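Stacking Day at Pratness: Report on Our Open Day Visit
Robotics Elective, Group 2

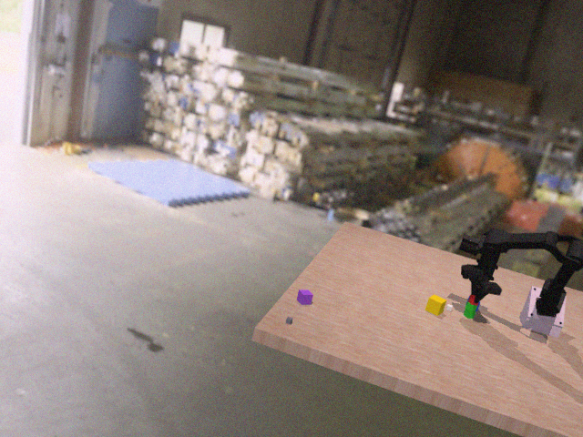

Lorraine Mottram wanted to know, before we had even put our bags down, why anybody would drive two hours to watch a simulation they could have run at home. Fair point. Our answer is that at home we don't have the Wurnano software, the people who wrote it, or free sandwiches.

The open day was on a Saturday at the Pratness lab. The main demo was block stacking: a simulated black arm on a wooden table, small colored cubes, and a warehouse behind it all to make things feel industrial. The task is to put the red cube on the green one. A toddler can do this. The toddler, however, does not need 2,000 practice runs first, and our host Malcolm Bunting was very proud of those 2,000 runs.

What we learned:

The cubes come in different sizes on purpose. A gripper that has only met one size of cube gets overconfident, a bit like our group before the midterm.

The background is swapped between runs so the software doesn't get attached to one room. Kelly asked if she could choose the next one and was told there is a list.

Letting go is harder than picking up. Open the fingers a little crooked and the top block goes with them. We were each given a turn at the manual controls - 4 tries per person - and our best score was 3. Mine was not the 3.

We had planned to compare this with the real arm in the Cronin room next door, but that session was full by 10 a.m. and we didn't get in. Our comparison section is therefore short. It is this paragraph.

For the next group: sign up for Cronin first, eat later, and bring a notebook, as the handout has no grip settings in it. Heather has our copy if anyone wants to check.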